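Search this site
Enter keyword
Go

News & Media

Lokance moves small-part kitting to robot cells, keeps its bench crew

Wednesday, March 10, 2021
Reading time: 3 min

Lokance, the contract assembly shop in Brendutside, is putting robot arms on its small-part kitting benches. First 2 cells are in. A third follows in September. No layoffs planned, and no change to base pay.

The cells were put together with Negash, the integrator, and run on Zelo, the scheduling software Lokance already uses for its packing line. Work started on the floor last month. The arms pick up small colored parts, pegs, blocks and the like, and fit them to base blocks. Until now all of that was done by hand, sitting down, eight hours a shift.

What changes for the people on the benches

Bench staff have been asking for less of the pinch-and-press work for a long time. Sore thumbs, sore wrists, stiff necks by Thursday. In the last staff survey hand strain was the top complaint, ahead of parking and ahead of the break room heating (which has been fixed).

Under the new setup one operator looks after a cell. The job is loading parts, checking what comes out, teaching the arm new positions when a kit changes, and stopping it when something looks off. Operators get paid training, 3 days in the classroom and then time on the floor next to someone from Negash. Everybody on the current bench crew has been offered a place. Most said yes. Those who prefer to stay on hand work can do so, there is still plenty of it, mostly short runs and repairs.

Operators who finish the training move up one pay step. Agreed with the shop reps in writing before the first arm was bolted down.

"We went to the benches first and asked what people were sick of doing," the company said in a statement. "The answer was the pegs. So we started with the pegs."

Shift times stay as they are. Night shift will not run unattended, a point that came up at every floor meeting and is now in the written agreement as well. If a cell stops, the operator decides if it restarts. Not the software.

What is not solved yet

Lokance is not calling this finished. The arms are slower than a good bench hand on most kits and will be for a while. Fits that a person does by feel need a lot of teaching. Parts that come in from the supplier with a rough edge get set aside for hand work. Changing over from one kit to another still takes too long and Negash is working on it.

Noise was another worry. The arms themselves are quiet, the compressor is not, and it is being moved to the other side of the loading door. Operators also asked for better light over the cells and a stool that goes lower. Both are on order.

The pilot order is 1161 kits for one customer. The first 1000 go through the cells, the rest are being done by hand along side so the two can be compared for fit and scrap. Results will be shared with the floor before they go to mangement or to customers. That order of doing things was requested by the crew.

On the data side: Zelo logs the cell, stops, restarts, part counts. It does not log the operator by name and the reports are posted on the board by the time clock where anybody can read them.

Pictures from the work

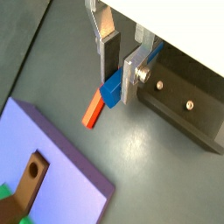
Gripper on a blue block, purple board at lower left.

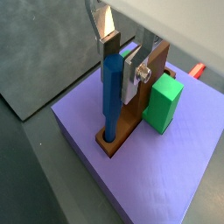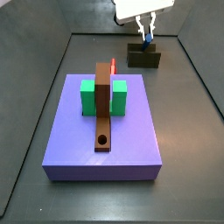 Blue peg held at the black fixture, with the brown and green parts on the purple block in front.

Dates and next steps

Second training group starts when the first group signs off. Sign up sheet is with the shift lead, both shifts. No previous experience with robots needed, no test to get in.

The third cell arrives in September and goes where the old label printer is now. Benches on that side will be moved once, over a weekend, and the layout will be posted ahead of time so people can comment on it.

Open floor evening for families and neighbors is planned for after that. Date to come. Safety shoes will be provided, children have to stay behind the yellow line.

About Lokance

Lokance assembles and packs small parts for other manufacturers at its shop in Brendutside. Press questions go to the front office during business hours. Visits to the floor by appointment only.

Related items

Zelo on the packing line: one year in
Lokance and Negash sign service agreement
Brendutside shop opens new loading door
Notes from the floor meeting on night shift
Bench crew survey, short version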